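Storage of snacks and dry goods: a note from the household

Readers will recall that the previous entry on these pages concerned the linen shelf. The present entry concerns the snack box, which has been the subject of some discussion at home since October.

Until recently, packets were kept in three separate places: the kitchen cupboard, a drawer in the hall and a basket beside the bed. Items were bought twice and, on occasion, found long after their date. It has therefore been decided that all packaged snacks will be held in one open cardboard box. A fabric container from Vevent was considered and declined on grounds of cost.

The following arrangements now apply.

Large packets, including instant noodles, stand at the back. Noodles may be laid on their side if the height of the box requires it. Bags of sweets go on the right and small single packets to the front, where they can be reached without disturbing the rest. Anything with an awkward shape is placed last, in whatever space remains.

The box is to be checked every 15 days. Items with fewer than 20 days left are moved to the kitchen – the shelf above the kettle has been cleared for this purpose. No more than 5 new packets may be added after any one trip to the Drellum market, a limit which the author accepts has already been exceeded once.

The box carries no lid. Earlier trials with a lidded tub from Drosgate showed that contents which cannot be seen are generally forgotten, and the tub has been reassigned to sewing materials.

A further entry will deal with tea, of which there is a considerable quantity.
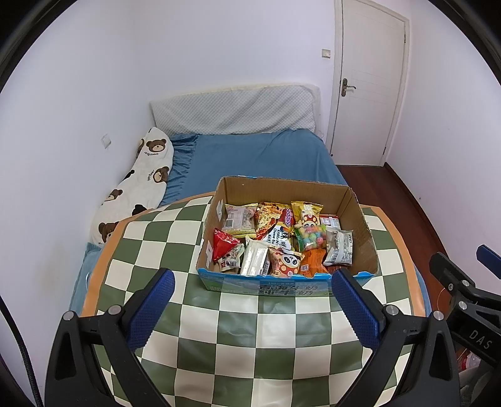
The snack box on the table, with noodles, sweets and the panda packet at the front.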